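プリテント海運、エルトカム港とルルステッド港を結ぶ定期貨物航路を1月より開設
～週2便、両港の荷主の皆さまの長年のご要望にお応えして～

プリテント海運(Pritent、本社:エルトカム、代表:ランダ・ファクーリ)は、このたびエルトカム港とルルステッド港を結ぶ定期貨物航路を1月より開設する運びとなりましたので、謹んでお知らせ申し上げます。運航には、新たに用船契約を結んだコンテナ船「モーゲンセン」(積載能力384TEU)が就き、両港間を週2便で往復いたします。

エルトカムとルルステッドは海を隔てて向かい合う港町で、古くから木材や塩、缶詰などの行き来がございました。ところが近年は直行する定期便がなく、荷主の皆さまには遠方の大きな港での積み替えをお願いせざるを得ない状態が続いておりました。積み替え港が混み合う時期には、目と鼻の先の対岸に荷物が届くまで何週間もお待たせすることもあり、当社の窓口にも「なんとか直接運べないものか」というお声を、それこそ季節のご挨拶のようにいただいてまいりました。

新航路では、エルトカム港を夕方に出港し、翌朝にはルルステッド港に着岸いたします。お引き受けするのは一般のドライコンテナのほか、冷蔵・冷凍コンテナで、冷蔵・冷凍用の電源は船上に40口をご用意しました。水産加工品や乳製品を扱う皆さまにも、どうぞ安心してご相談いただければと存じます。また、コンテナ1本に満たない小口のお荷物につきましても、両港の倉庫で混載を承ります。
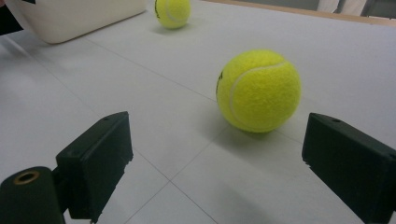 台の上のテニスボール

航路の開設にあたっては、代表のランダ・ファクーリが両港の関係者の皆さまのもとへ幾度も足を運び、岸壁の使用時間や荷役の段取りについて、ひとつひとつご相談を重ねてまいりました。ファクーリは次のように述べております。

「私がこの会社に入ったころ、エルトカムの岸壁からは対岸へ向かう船が毎週のように出ておりました。あの汽笛をもう一度聞きたいという思いは、正直に申しまして、経営の数字とは別のところにずっとあったように思います。もちろん思いだけで船は動きません。荷物を預けてくださるお客さま、夜遅くまで図面を広げて付き合ってくださった港の皆さまのおかげで、ようやくこの日を迎えることができました。末永く、きちんと時間どおりに走る航路に育ててまいります。」

「モーゲンセン」の船長には、当社で長く沿海航路の乗務にあたってきたスピロス・パパスが就任いたします。パパスは「ルルステッドの港口は潮の流れが速く、霧の出る朝も多いところです。無理をせず、待つべきときには待つ。そのうえで皆さまの荷物を大切にお届けします」と抱負を語っております。就航に先立ち、乗組員は両港で離着岸訓練を行い、現地の水先人の方々からも丁寧なご指導をいただきました。この場をお借りして、厚く御礼申し上げます。

ルルステッド側の陸上業務は、新設のルルステッド営業所が担当いたします。所長のヴラチスラフ・ベドナーリクのもと、8名の体制で通関書類のご案内から内陸への配送手配までお手伝いいたします。営業所は港の旧税関棟の1階にあり、受付は午前8時からです。お近くにお越しの際は、お荷物のご用がなくとも、どうぞお気軽にお立ち寄りください。温かいお茶をご用意してお待ちしております。

ご予約はすでに両営業所の窓口とお電話で承っております。運賃は貨物の種類と数量により異なりますので、まずはお見積もりをご依頼くださいますようお願い申し上げます。なお、荒天などにより出港時刻を変更する場合は、ご予約のお客さまへ個別にご連絡を差し上げるほか、各営業所の掲示板でもお知らせいたします。危険物の輸送につきましては当面お引き受けを見合わせ、受け入れの準備が整い次第、改めてご案内いたします。

本件に関するお問い合わせ先
プリテント海運 広報担当 ミレイユ・ニムリ
ご予約・お見積もり 営業部 ナディーン・クーリー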